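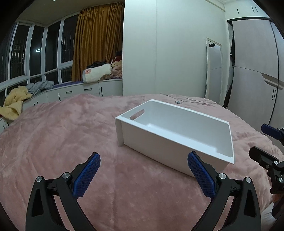 Chapter 3
Small Things: Does a Container Help?

Most advice on tidying begins with a purchase. Buy the bin, the advice goes, and the mess will sort itself out. This chapter asks you to doubt that. A plain white plastic box, open at the top, with an oval handle hole in the end, will sit on a pink fuzzy blanket as happily as on a shelf, and while it has nothing in it the only thing it has organised is itself. Whether it ever does more depends on decisions the owner makes, and those decisions are the subject of the next few pages.

We begin with small personal items: bracelets, hair clips, loose ornaments, single earrings. They take up very little room, so people assume they are easy. In the Gostcombe household survey, which we will return to in Chapter 10, they were the group of belongings most often described as "put away" and most often reported missing. Both answers sometimes came from the same person.

Beverley Yeoman, who ran the survey, was careful about what she claimed. She collected 3643 replies and threw out those that gave no detail about where things were kept. What remained told her that people who owned more containers did not find their jewellery any faster. It did not tell her why. You will see her work quoted on retail sites as proof that drawer dividers save time. It proves nothing of the kind, and students should get used to checking. 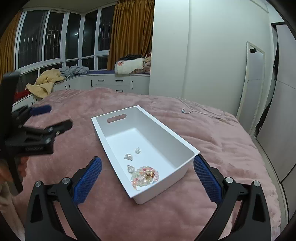 The usual reply is that an open tray lets you see what you own. That is fair up to a point. A few things in a shallow layer can be seen at a glance, but beaded bracelets looped over each other have to be lifted apart before you can say how many there are, and a clear ornament on a white floor is easy to miss. Colour matters more than most sellers admit. The Flesto catalogue offers its small trays in white only and calls this "neutral". Neutral for whom? Try looking for clear crystal in one by lamplight.

Then there is the matter of where sorting gets done. The bed is the favourite spot - it is large, it is at a handy height, and it is soft enough that nothing breaks. It also has to be cleared by night, and a deep pile will hide a bead very well. The Sedgwick method treats the bedtime deadline as a strength. We are not convinced, and Section 3 gives the case on each side.

Before reading on, empty one small container of your own and write down what you expected to find in it. Do this first, then look at what came out. Keep both lists for the exercise at the end of the chapter.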